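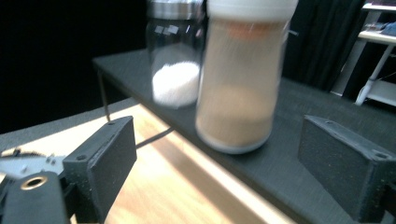
Two storage jars on the raised platform, seen between the fingers of the hand-held gripper.

The kitchen task set has now passed the halfway mark, and it seems a suitable moment to record how the work has been carried out and what has been changed along the way. Earlier entries on this blog dealt with the choice of tasks. The present one deals with the demonstrations themselves, and in particular with the jars.

The project, which is known internally as Midov, aims to teach an arm to put away and fetch ordinary kitchen goods. Demonstrations are given in two ways. In the first, the person holds a gripper in the hand and performs the task directly, while the camera on the tool records the view. In the second, the person sits at the control desk and drives the arm from a distance. The target for the whole set is 3,000 accepted demonstrations, of which 2,000 are to be made by hand and the remainder by remote control. As of 19 Aug 2025 the hand-held part stood at 1,035.

The difference in pace between the two methods is considerable. A practised person with the hand-held tool can move a jar from one place to another almost as quickly as with bare fingers. The same movement from the control desk takes far longer, and much of that time goes on the final approach, where depth is hard to judge. The remote demonstrations have nevertheless been kept in the plan. They respect the real reach of the arm, and a person holding the tool is easily tempted into wrist positions that the arm cannot copy. Several early batches had to be set aside on those grounds.

Jars were added to the task list in December. They have proved more demanding than the boxes and packets which came before them. Clear glass gives the camera little to hold on to, and the contents are often easier to make out than the jar wall. A jar that is part full also behaves differently from a full one when it is tipped, and the powder shifts after the hand has stopped. The written instructions, which are kept under the name Nurkby, were revised accordingly. The current wording for the jar task is as follows.

Begin with the fingers fully open and the tool level. Approach from the front and bring the fingers to either side of the jar before closing. Take hold of the body of the jar and leave the lid alone. Lift straight up, pause, and then move across. Set the jar down fully before opening the fingers. If the jar touches its neighbour, finish the movement and mark the recording, so that it may be reviewed later.

The last point caused some discussion. My own view at the outset was that any contact should lead to a rejected recording. The colleagues at Văduva, who review the material, took the opposite position and argued that a robot which has never seen a slight knock will not know how to carry on after one. Their view was adopted and I have come to share it. Up to 5 marked recordings are now accepted in each batch.

A further matter concerns speed. Quick movements of the tool blur the nearer objects, and the temptation to hurry grows towards the end of a long sitting. Sittings have therefore been shortened, and the first pass of each one is treated as practice and is not kept.

The next entry will cover the opening of screw lids, which requires both hands and has so far been attempted only at the control desk. Comments on the wording of the instructions remain welcome through the usual contact page.

© 2025 Prurneck Notes | Contact | Back to top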